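Plata review: motion planning and scene tooling for two-armed robots

By Radka Vidmar

Plata is a planning and simulation package from Vusance. It sits between your robot description and whatever runs your controllers, and it does three jobs: it loads a room, it plans arm motion inside that room, and it records everything the robot would have seen while moving. I have used it since April for a two-armed machine with different hands on each side, mainly for work in domestic rooms, and I paid for my own licence.

A seat costs 700 euros a year. There is a free version, which has the planner but leaves out the recording side, and it limits you to one robot at a time. If all you want is to check whether an arm can reach a drawer, the free one is enough.

Installation

The installer is a plain archive with a script. On my desktop it ran without complaint. On the laptop it wanted an older graphics driver than the one I had, and said so only in the log. Once I had found the line, the fix was quick. Vusance should put that message on the screen.

Importing the robot took most of an afternoon. The arms came in correctly, joint limits included. The hands were harder. Plata treats a gripper as a separate file with its own collision shapes, and if you attach two different ones you have to give each its own prefix by hand. Miss one and the program loads the robot anyway, with the left hand's limits applied to the right. Everything looks normal until you close the fingers. I would have liked an error there.

Rooms

Plata ships with a library of furnished rooms. They are on the small side and fairly cluttered, and that suits me. I had been using Georgiou for this before, and its rooms are all large and square with the furniture pushed back against the walls. You can plan almost anything in there and learn very little.

The attic bedrooms are the ones I go back to. A slanted wall on one side takes away a lot of the space an elbow would like to use, and with a bed and a desk facing each other the planner has only a strip of floor to work over. Both arms have to be thought about together. If you plan the left arm to the drawer and then plan the right arm afterwards, you will quite often find that the first plan has used up the room the second one needed. 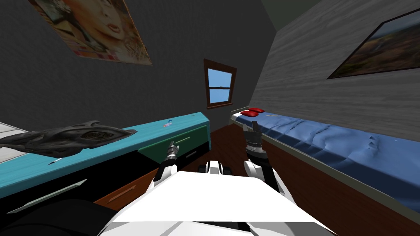 Zdenka Softić: I'd add that the two-arm mode is off by default and the manual puts it under "Advanced". We lost a week planning each arm on its own before we found it. Switch it on first, then tune the clearance. Our failed plans dropped by a lot, though it is slower on an old machine.

Softić left that under my first notes on Plata and I agree with all of it. The setting is called joint planning, an unlucky name in a program where "joint" already means something else. Turn it on in the project file and not in the menu. The menu version lasts only until you close the window.

With joint planning on, most requests in the bedroom come back in under a second on my desktop. Reaching low, to the front of a drawer, is the slowest. Reaching over a mattress is quick. When a plan fails you get a short report listing the pairs of parts that came too close, and clicking on a pair moves the view to it. This is the best part of the program and I use it every day. In Georgiou a failed plan was a single word in red.

Clearance

The default clearance between robot and furniture is generous, and in a tight room it is too generous. I brought it down for the hands and left it alone for the upper arms. You can set it per link, but the settings page lists links in the order they were imported, with no search box. On a robot with a many-jointed hand that is a long list. Editing the text file is faster.

Soft things are treated as hard things. A blanket is part of the bed as far as the planner is concerned, folds and all, so a hand that could quite safely brush against it will be routed round it. You can mark an object as "touchable", which lets the planner graze it at low speed. That worked well enough in my tests. It is still a flat yes or no for the whole object, so if the bed frame and bedding are one mesh, as they are in several of the supplied rooms, you have to split them yourself first.

Cameras and perception

Plata will render from any camera you attach, and it can put out colour, depth and a label image in step with one another. I attached one to the head and one to each wrist. The head camera is easy to set up. The wrist cameras take more care, as the default position is so close to the palm that the gripper takes up a great deal of the picture.

There is a self-filter which is supposed to take the robot's own parts out of the depth image before it reaches the planner. On thick parts it is fine. On thin, flat fingers it leaves a rim of stray points along each edge, and the planner then believes something is floating between the fingers. I saw this with the hand empty and wide open, so it has nothing to do with grasping. Raising the filter margin gets rid of the rim but begins to eat into small objects close to the hand.

Blank walls are a second weak spot, though only if you use the package's own stereo matching. A plain dark wall gives it very little to match on. Where there is a poster in view the depth round it is good, and a little way off to the side it turns to holes. The built-in depth, taken straight from the scene, has no such trouble, but then it has no trouble with anything, and a real camera would. I now test with stereo and keep the perfect depth for finding out whether a fault lies in my planning or in my sensing.

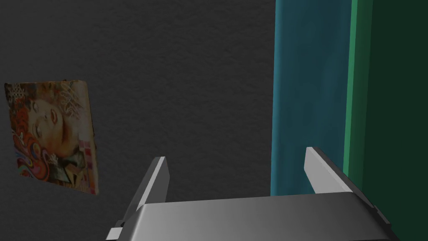 Josovier Software Reviews | Issue 734 | Page 2

The label image was accurate in the rooms I tried. Names come from the scene file, so they are only as good as whoever wrote it. Two of the supplied bedrooms call the desk "table_b" and its drawer "box". I renamed them, and an update then overwrote my names. Copy the rooms to your own folder before you change anything.

Recording and replay

This is what the paid version adds. Each run is saved as a folder with the camera streams, the joint positions, the plan that was asked for and the plan that was carried out. Replay lets you step through all of these together, forwards or back, and you can swap in a new perception module and run it over an old recording without planning again. I found the finger-edge fault that way, by running one saved session with the filter at several margins.

Folders are large. A long evening with three cameras filled more of the disk than I had planned for, and there is no built-in way to thin out old runs. I wrote a short script which keeps every failed run and throws away most of the good ones.

Replay also has a bug. If you pause and change the camera, the joint positions sometimes jump forward by one step and stay there. It corrects itself when you press play. I reported this on a Sunday and had an answer from Jolene Kereama at Vusance the next morning, with a workaround (stop, change camera, start again) and a promise of a fix. It has not arrived yet.

Documentation

The manual runs to more than 800 pages. The reference part is thorough. The guide part is thin and seems to have been written for an earlier version, with some screenshots showing buttons that have since moved. Jasmina Radulović keeps an unofficial set of example projects which I found more useful than the guide, in particular the one on attaching two unlike hands. Start there.

The scripting interface is Python and is tidy. Function names are long but they say what they do. Errors from the planner come back as proper objects you can examine, so it is easy to write a loop that tries a goal, reads the reason for failure and shifts the goal a little.

Who it is for

If you work with one arm over a clear bench, I don't think Plata is worth the money, and the free version will serve. If you have two arms and rooms with beds, desks and low ceilings in them, it is the most useful planner I have used at this price. The failure reports alone save me a good deal of time.

I would hold off if your work depends on wrist cameras and thin fingers, at least until the self-filter has been seen to. Selma Hoxha tells me the stray points are still there in the test build, a little fewer of them than before.

Good: two-arm planning, failure reports, cramped and realistic rooms, replay, Python interface.

Bad: self-filter on thin parts, no warning for clashing gripper prefixes, dated guide, updates that overwrite edited rooms.

Version tested: paid, single seat. My licence runs until next spring and I expect to renew it.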